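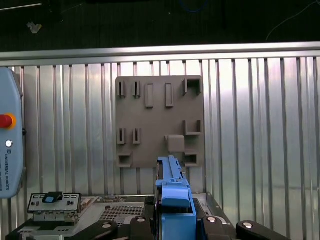 4. Setting up the service cell for module and drive exchange

This section explains how to prepare the Skirkance cell after it was moved, or after the gripper fingers were changed. Please read all steps once before you start. The work needs two persons: one at the teach pendant and one at the server chassis.

CAUTION: The person at the pendant must be able to reach the red emergency stop button during the whole procedure. Do not put the pendant on the floor.

4.1 Checking the holder board

1. Switch the robot to manual mode and move it to the home position.

2. Check that the holder board sits flat on the ribbed wall panel. Push lightly on each corner. If a corner moves, tighten the board before you continue.

3. Look into the slit holders and the open box holders. Remove dust and broken plastic pieces. A part which does not sit fully in its holder will be picked at a wrong angle.

4. Close the clamps on the chassis by hand. The chassis must not slide when you push it from the side.

Note: If the board was taken off the wall, all pick positions have to be taught again. It is not enough to correct only the first one (see section 6).

4.2 Checking the gripper

5. Check all socket-head screws on the fingers and on the gripper body with a hand key. Do not use an electric screwdriver.

6. Move the fingers slowly from open to closed, 2 times. The movement should be even and without noise. If one finger is late, stop here and clean the pivot joints.

7. Load the program Follo and set the speed to slow. Let the robot bring a blue-framed module to its slot, and stop it before the module goes in. The blue rail should be parallel with the slot.
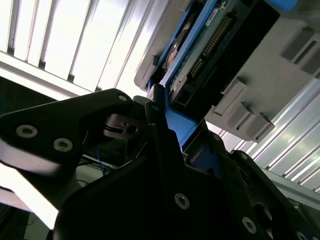

If the rail is not parallel, correct the wrist rotation in small steps and approach again from the start point. Never correct the angle while the module is already in the slot – the gold connector pins can bend, and a bent pin is difficult to see later.

CAUTION: Hold the module by its frame only. Do not touch the circuit board, also not with gloves.

8. When the approach is good, save the position and write it in the cell log with your name.

4.3 Drive test

9. Put a test drive with its blue clips into the bay by hand, and pull it out again. It must run freely. Use only drives marked for testing, never one with customer data.

10. Let the robot insert the drive at slow speed. Pause when it is halfway in the bay, and check that the fingertips press on the end of the tray and do not touch the label.
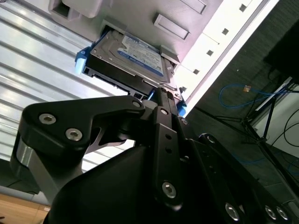
11. Continue the insertion until the drive stops. Open the fingers fully before the arm goes back.

12. Repeat the insertion at normal speed. If the robot reports a force error, go back to step 9 and do not raise the force limit. Questions about the limit go to Surachet Prasertsri or Xiuying Pan.

Note: Repeat steps 5 and 6 after every 200 insertions.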